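Section 4: Cleaning day for your Gornero shelf set

Your shelf set is built, loaded and level, so now comes the part we love most – keeping it looking good! A proper wipe-down once a month is plenty for most homes. Do it more often if the shelves stand near a stove or a busy front door.

What you will need

Two soft white cloths, one damp and one dry
A pair of thin gloves
A face mask, if the shelves have been left for a while and the dust is thick
The small bottle of Skumer surface cleaner from the accessory bag

Steps

1. Clear one shelf at a time, starting at the top. Put cans, jars and bottles upright on a table or another steady surface, with the heavy ones toward the middle.

2. Put on your gloves and mask before you touch the dust. Open a window if you can.

3. Fold the dry cloth in four and wipe from the back of the shelf to the front in long, slow strokes. Turn the cloth to a clean side for each shelf.

4. Put a few drops of cleaner on the damp cloth and go over the same shelf again. Take your time in the corners, where the most satisfying dirt always hides.

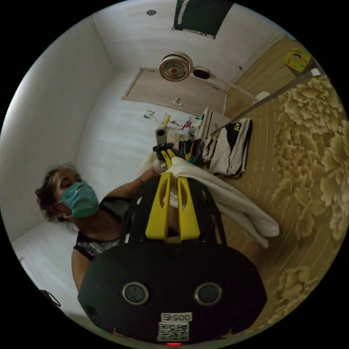
5. Wipe the things you took down before they go back up. The bottoms of cans and bottles pick up sticky rings, and a ring left alone for a season can stain the finish.

6. Dry the shelf with a fresh side of the first cloth and leave it bare for around 4 minutes. Then load it again, heaviest things first.

Caution: Do not pour cleaner straight onto a shelf. It can run into the joints and loosen the pegs.

Caution: Never load a single shelf with more than 77 pounds, even for a short time while you clean the others.

Note: If you have the Ševčík finish (the code on your packing slip ends in 1,474), skip the cleaner and use plain water. This finish is waxed at the Kisedari workshop and it shines up beautifully with water alone – you will see the grain come back as you rub.

Looking after the cloths

Use 100 percent cotton cloths and wash them warm, without fabric softener. Softener leaves a film that streaks. Hang them up to dry and keep one folded on the bottom shelf, ready for spills.

For loose pegs and wobbly feet, go to Section 5.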